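# Plate stacking: recording a start-to-finish run

For Unard club members working on the Tian stacking task. You need the arm homed, the side camera on, and the two plates from the task bin.

1. Open the Drerkevby recorder and set the episode length to 50 seconds.
2. Place the blue plate left of center on the table. Leave open space on both sides.
3. Place the white plate to the right, clear of the blue one.
4. Press Record, then teleoperate the grasp by the near rim. Keep the closing speed at 2000 or lower.
5. Lower the white plate onto the blue plate and release. A slight tilt is accepted — contact with the table is not.
6. Retract the arm fully out of the camera view before pressing Stop.
7. Save under your team folder with the label `stack_ok` or `stack_fail`.

If the recorder shows error 505, restart the camera node and repeat from step 2. Do not trim the bad episode by hand.

Teams entering the Irkance round in February use the same end state: white on blue, arm out of view, nothing else on the table.

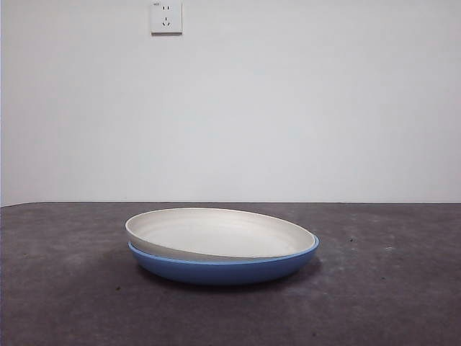 *End state for the stacking task: white plate on blue, slight tilt.*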